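About the Esbridge Gripper Trials Room

Esbridge maintains a trials room in which grippers, arms, cameras and controllers are compared on ordinary household work before they are recommended to partner workshops and teaching departments.
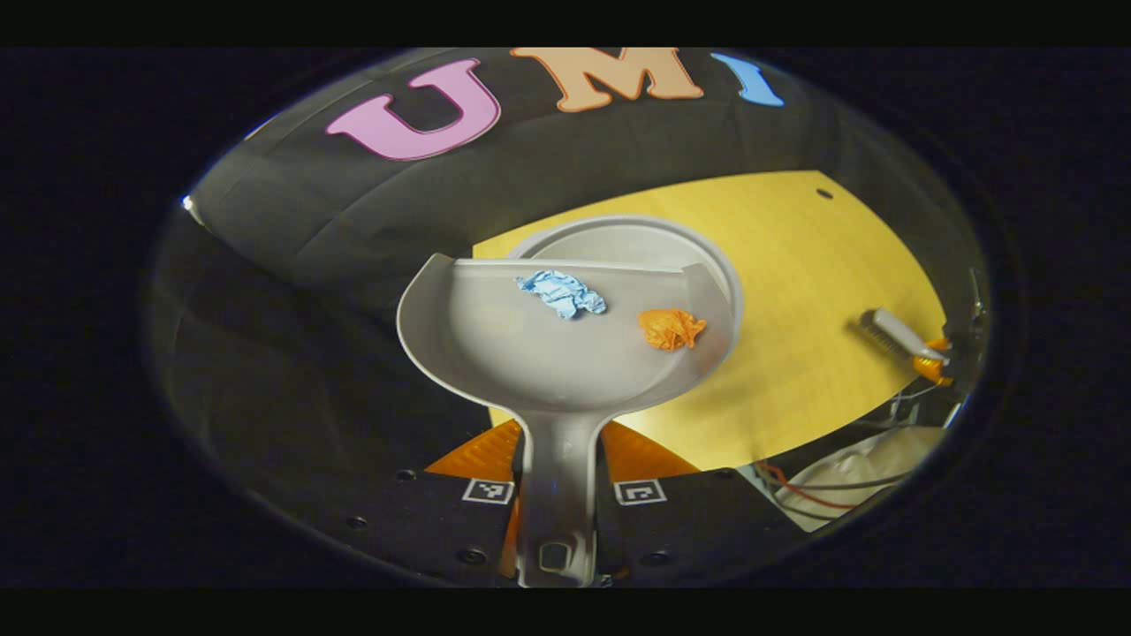

One partner laboratory wrote to us that a gripper should be judged on the second tool it is asked to hold, as almost any finger design will manage the first one after enough adjustment. That remark has shaped our practice. A trial at Esbridge is always run on at least two tools, and sweeping up with a dustpan and hand brush is the task most visitors will find in progress. The pan has a long, thin handle and a load that can roll out if the wrist tilts. The brush is light, but its bristles push back against the table. Crumpled paper serves as the litter.

Our work

The room was opened under the name Suvarna, after the project that paid for its first benches, and older reports still carry that name. The Suvarna project compared rigid fingers with soft-padded fingers over a set of 36 household tools. When it ended, Esbridge kept the tools, the benches and the reporting form, and extended the work to controllers and wrist cameras.

Each trial follows a written plan agreed with the partner. The plan names the hardware, the tools, the starting positions and the point at which an attempt is counted as failed. Partners may attend, and many choose to send the person who will later maintain the equipment. Results are reported in full, including attempts stopped for a loose screw or a cable caught on the table edge. The record now holds 530 completed trials.

Grippers and fingers

Parallel two-finger grippers make up the larger part of our program. We look at how a finger pad settles on a narrow handle, how far the tool turns in the grip when it meets the table, and how long the pad material lasts before it must be replaced. Triangular soft pads have done well on handles and less well on flat objects such as cutting boards. Printed markers on the fingers are used where the opening of the gripper is to be read from the camera image, and we ask that they be kept clean and replaced when scratched.

Cameras and controllers

Wide-angle lenses are preferred for two-handed tasks, as they keep the far tool in view while the near one is being used. The cost is a strongly bent picture toward the rim, and every report states whether the footage was corrected before use. Controllers are compared on the same benches with the same tools. The Skustlow controller series was evaluated here over two seasons, and the report remains available to members on request.

Members and visitors

Membership is open to schools, workshops and small manufacturers. There are 86 member organizations at present, including the technical school at Brikinness, whose students spend part of their final year at our benches. New members are admitted each September. Visitors are received in the mornings by arrangement with the office. Hardware sent for trial should arrive with its mounting plate, its power supply and a printed wiring sheet. Equipment without a wiring sheet will be stored until one is received.

Comments

benchnotes: Is the report on pad wear open to non-members? We replace ours far more often than the maker suggests and would like something to compare against.

Esbridge office: The summary is open to all. Please write to the office for a copy.

k_harrow: We sent a gripper in last spring and the report was plain and useful. The part on the handle turning in the grip was the bit we needed. I would have liked more on cable routing.

tolley7: Do you take three-finger designs, or only two?

Esbridge office: Three-finger designs are accepted. The waiting time is longer, as the mounting must be checked separately.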